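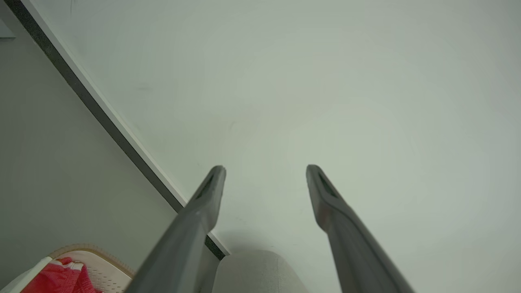 Questions we keep getting about the Grukholm grasp stack, mostly from people setting it up for the first time. The wrist view is where most of them start. When the picture is mostly one plain pale surface like this, both fingertips open and nothing between them, the planner has very little to hold on to, and the only strong line is the dark and white edge running on the diagonal. Keep that in mind for the first few answers. Last tidied 30/01/2025.

## Perception

**Why does the depth map go blank when the wrist is near a flat panel?**

No texture, no matches. Stereo wants detail and a smooth grey-green surface has almost none. Faint smudges don't count, they fall under the match threshold. Holes get filled from the last good pose if `fill_mode: hold` is set, otherwise they stay empty. Leave them empty if you're planning anywhere near contact.

**Can I just lower the threshold?**

You can. You'll get depth, and it'll be junk. We tried it on the Gavenska cell and the planner saw bumps all over a flat wall.

**It picked a long straight edge as a grasp candidate. Why?**

High contrast, two lines close together, looks like a thin bar to the edge scorer. Turn on `reject_long_edges`. Anything that runs past the crop on both ends gets dropped. Off by default becuase the Asport people pick actual bars.

**Do I have to mask the fingers?**

Yes. Always. Unmasked fingers turn up as obstacles and the arm refuses to move, or worse, as candidates. Run `shawky mask --open` with the jaws wide, then again closed. It blends between the two. Redo it if you change fingertips, even to the same model.

**My mask leaves a bit of fingertip showing.**

Slots and grooves near the tip do this. They're dark and the mask tool reads them as background. Bump `mask_dilate` to 4 and look again. Don't go much higher or you lose the space between the tips, and that's the part you need.

**Red items get found and grey ones don't?**

Colour weight is too high. The default config came from a bin of coloured cloth. Drop `w_colour` by half and retest with grey on grey before you touch anything else.

## Control

**Arm stops with "no view change" after a few seconds.**

Watchdog. It compares features between frames, and in front of a blank surface every frame looks the same even when the arm is moving. Give it joint data as well: `watchdog_source: both`. Don't switch it off. Please.

**What's the frame buffer limit?**

176 frames. Older ones go first. If you need the full run, log to disk.

**Servo loop is jittery on approach.**

Check in this order:

- exposure locked? auto exposure hunts badly against pale walls
- clock sync between camera and controller
- gain. halve it, try again
- cable rubbing at the wrist joint

Usually exposure.

## Planning

**Planner times out.**

Timeout's 4,000 ms out of the box. Fine for open bins, tight for anything beside a wall. Before you raise it, check your collision model has the wall as one plane. Imported meshes can have thousands of little triangles and that's where the time goes.

**Which candidate does it try first?**

Highest score, then shortest path. Ties go to whichever was found first, so two runs can differ. Set a seed if you need them to match.

**Can it look around before it gives up?**

Yes, `search_on_empty: true`. Backs the wrist off, tilts, takes another look. Handy when the thing you want is down in a corner of the view instead of between the fingers. Adds a bit of time to each pick.

## Tooling

**Replay won't open my old logs.**

Format changed in release 13. Run `shawky convert` on the folder. It writes new files and leaves the old ones alone, so check you have the space.

**Replay and live give different answers.**

Replay uses the config saved in the log, not the one on your machine. Pass `--local-config` to override. Catches everone at least once.

**Where do I send a bug?**

Tracker, under Perception or Control, whichever's closest. Attach the log, the config and one wrist frame from just before it went wrong. Raw frame, no overlay drawn on it.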